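4주차 강의노트. 과목: 공동체와 기술 (학부 선택)
주제: 마을 단위 전기 도입과 공동 의사결정
읽을거리: 강의 자료집 2부, Bustos 사례 발췌

이번 주에 쓰는 용어는 지난주와 같다. "도입"은 설비가 설치된 시점, "정착"은 설비의 유지 비용을 주민이 정기적으로 부담하기 시작한 시점을 가리킨다. 두 시점 사이의 간격을 "유예기"라고 부른다. 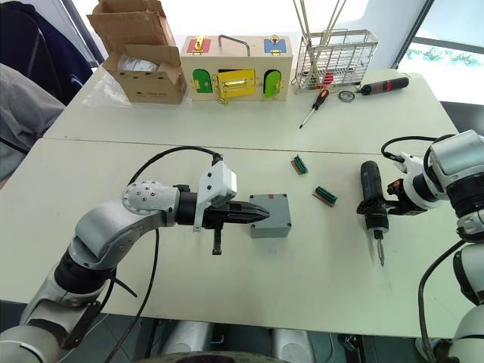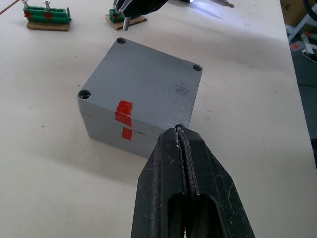
회색 접속함(junction box)

## 1. 문제 설정

농촌 전화(電化)에 관한 초기 연구는 대체로 보급률을 종속변수로 삼았다. 보급률은 측정하기 쉽고 지역 간 비교도 가능하지만, 전기가 들어온 뒤 마을 안에서 무엇이 다시 배분되는지는 보여 주지 않는다. 이 강의에서는 다음 세 항목을 따로 다룬다.

- 접근권: 누가 선을 끌어올 수 있는가
- 사용권: 끌어온 전기를 어떤 용도로, 몇 시까지 쓸 수 있는가
- 처분권: 남는 전력이나 설비를 누가 팔거나 옮길 수 있는가

접근권은 보통 외부 사업자와의 계약으로 정해진다. 사용권과 처분권은 마을 내부 규약에 남는 경우가 많고, 문서가 없는 경우도 흔하다. 구술 자료를 읽을 때 응답자가 "우리 전기"라고 말하면 셋 중 어느 것을 가리키는지 먼저 구분할 것.

## 2. 사례 A: Bustos

Bustos는 계곡 상류의 마을로, 조사 당시 주민은 1466명이다. 기존에는 제분소 옆의 소형 수차에서 나오는 전력을 저녁 시간에 한해 나누어 썼다. 외부 송전망과의 연결은 Sirkon이 맡았다. Sirkon은 가구별 계약을 원했고, 마을 회의는 마을 전체를 계약 당사자 하나로 보자고 요구했다.

협상 결과는 절충형이다. 계량기는 가구마다 두되 청구서는 마을 앞으로 한 장만 발행한다. 마을은 내부 기준으로 이를 다시 나눈다. 내부 기준은 처음에 사용량이었다가 이후 가구원 수와 사용량을 함께 반영하는 방식으로 바뀌었다.

여기서 확인할 사항:

1. 계량기가 있어도 요금 배분이 반드시 계량 결과를 따르지는 않는다.
2. 청구서가 한 장이면 체납은 개별 가구와 사업자 사이의 문제로 나타나지 않고 이웃 간 채무로 나타난다.
3. 규약 개정을 요구한 쪽은 사용량이 많은 가구와 가구원이 많은 가구로 나뉜다. 두 집단은 일부 겹친다.

3번 때문에 회의록의 찬반 기록만으로 이해관계를 추정하기 어렵다. 자료집의 발췌본에는 발언 순서가 남아 있으므로 표결 결과보다 발언 순서를 먼저 읽는 편이 낫다.

## 3. 사례 B: Virine

Virine은 송전망 연결을 2회 부결했다. 외부 보고서는 이를 "기술 거부"로 분류하였으나 분류의 근거는 약하다. 같은 기간에 마을은 공동 양수기를 교체했고, 학교에는 독립 전원을 들였다. 거부의 대상은 송전망 연결에 딸린 조건, 구체적으로는 도로변 토지 사용 동의서였다.

동의서의 쟁점은 기간이다. 마을이 제시한 기간은 짧았고, 사업자 측 초안에는 종료일이 없었다. 회의록에는 전기의 효용을 의심하는 발언이 거의 없다. 토지에 관한 발언이 대부분을 차지하며, 그중 상당수는 이전 도로 공사 때의 보상 문제를 다시 꺼낸 것이다.

분류 문제와 관련하여 아래 표를 참고할 것.

| 구분 | 대상 | Bustos | Virine |
|---|---|---|---|
| 전면 거부 | 기술 일반 | 해당 없음 | 해당 없음 |
| 선택적 수용 | 특정 용도 | 수차 전력 시기 | 양수기, 학교 |
| 조건부 거부 | 계약 조건 | 초기 협상 | 송전망 연결 |
| 공동 수용 | 마을 단위 계약 | 현재 | 미정 |

한 마을이 여러 행에 동시에 들어갈 수 있다. 마을 하나에 유형 하나를 배정하는 방식은 시기별 변화를 지우므로 과제에서는 쓰지 않는다.

## 4. 유예기의 측정

유예기의 길이는 자료에 따라 다르게 나온다. 설비 대장은 설치 완료일을, 마을 장부는 첫 납부일을, 구술은 "불이 제대로 들어온 때"를 기준으로 삼는다. 세 번째 기준은 응답자의 거주 위치에 따라 달라진다. 간선에서 먼 가구일수록 시점이 늦고, 그 차이를 설비 고장으로 기억하는 경우도 있다.

Lulolix 구술 아카이브는 이 문제를 줄이기 위해 응답자마다 같은 질문을 순서를 바꾸어 한 번 더 묻는다. 수록된 면담은 200건이며, 두 응답이 어긋난 면담에는 별도 표시가 있다. 어긋난 응답은 버리지 말고 각각 적는다. 평균을 내지 않는다.

장부 자료의 주의점:

- 첫 납부가 현물로 이루어진 경우 금액란이 비어 있다. 빈칸을 미납으로 처리하면 유예기가 실제보다 길게 계산된다.
- 가구주가 바뀌면 이름이 바뀌고 가구 번호는 유지된다. 번호로 연결할 것.
- 3월 기재분에는 겨울철 체납 정산이 섞여 있다. 월별 비교에서는 3월을 분리한다.

## 5. 시간 규칙과 생활 리듬

수차 전력 시기의 Bustos에서는 점등 시간이 공동 규칙이었다. 송전망 연결 이후 이 규칙은 기술적으로 필요 없게 되었으나 한동안 유지되었다. 설명은 두 갈래로 나뉜다.

첫째는 비용 설명이다. 청구서가 공동 명의이므로 이웃의 심야 사용이 곧 자기 부담이 된다. 둘째는 관습 설명으로, 저녁 모임과 공동 작업 일정이 소등 시각에 맞추어 짜여 있어 시간을 바꾸려면 다른 일정도 함께 바꾸어야 했다고 본다.

두 설명은 예측이 다르다. 비용 설명이 맞다면 배분 기준이 바뀐 직후 규칙도 흔들려야 한다. 관습 설명이 맞다면 규칙은 공동 작업의 축소와 함께 약해져야 한다. 발췌본의 회의록에서는 두 변화의 순서를 확인할 수 있지만 간격이 짧아 판별력은 크지 않다. 단정적인 서술을 피할 것.

## 6. 과제

Bustos와 Virine 중 하나를 골라 접근권, 사용권, 처분권의 변화를 시기별로 정리한다. 분량은 A4 2쪽. 회의록과 구술을 각각 한 건 이상 인용하고, 두 자료가 어긋나는 지점을 본문에 명시한다. 표는 분량에 포함하지 않는다. 제출은 금요일 수업 전까지.

다음 주: 공동 설비의 수리 책임과 부품 조달. 자료집 3부의 규약 예문을 미리 읽어 올 것.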